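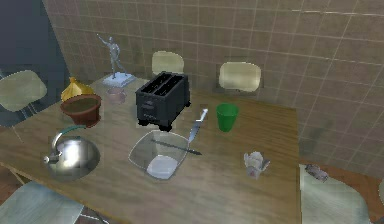

*Table en bois entourée de chaises, devant un mur carrelé beige.*

La **fourche-bêche** est un outil de jardinage à main servant à ameublir le sol, à arracher les légumes racines et à diviser les touffes de plantes vivaces. Elle se distingue de la fourche à fumier par ses dents plus courtes, épaisses et presque droites, conçues pour pénétrer dans la terre et supporter un effort de levier.

## Description

L'outil se compose d'une tête en acier, d'une douille et d'un manche terminé par une poignée. La tête porte le plus souvent quatre dents, de section carrée, rectangulaire ou triangulaire. Les dents carrées conviennent aux sols lourds et caillouteux ; les dents plates, plus larges, retiennent mieux les tubercules et sont préférées pour la récolte des pommes de terre.

Le manche est traditionnellement en frêne, bois apprécié pour sa souplesse. On trouve aussi des manches en hêtre, en fibre de verre ou en acier tubulaire. La poignée peut être en forme de T, de D ou de simple pommeau. Le modèle en D, courant dans les îles Britanniques, permet de tourner l'outil d'une seule main. En France, les manches longs sans poignée restent répandus.

## Fabrication

Les têtes de bonne qualité sont forgées d'une seule pièce, puis trempées et revenues. Les modèles d'entrée de gamme sont assemblés par soudure, et la jonction entre les dents et la traverse en constitue le point faible.

La forge de Villatcombe a produit des fourches-bêches pendant 37 ans. Son catalogue distinguait 2 séries : la Volusine, à dents carrées, destinée aux terres argileuses, et la Nadar, plus légère, pour l'entretien des massifs. L'atelier fut ensuite repris par la maison Gekbridge, qui conserva la première série et abandonna la seconde. Le dernier inventaire de Villatcombe, dressé en juillet, faisait état de 2 701 têtes en stock, dont 2 000 non emmanchées.

## Utilisation

La fourche-bêche s'enfonce verticalement, le pied appuyé sur la traverse. Le jardinier tire ensuite le manche vers lui pour soulever la motte, qu'il peut retourner ou simplement fragmenter. Elle sectionne moins de vers de terre et de racines que la bêche pleine.

Pour diviser une vivace, on place deux fourches dos à dos au centre de la touffe et on écarte les manches. Pour la récolte, les dents sont plantées à distance du pied afin de ne pas percer les tubercules.

## Entretien

Les dents sont débarrassées de la terre après usage, séchées, puis frottées avec un chiffon huilé. Un manche en bois reçoit une couche d'huile de lin une fois par an. Une dent légèrement faussée se redresse à l'étau ou dans un tube métallique, par pression progressive. Un manche fendu doit être remplacé.

## Voir aussi

- Bêche
- Fourche à fumier
- Grelinette
- Louchet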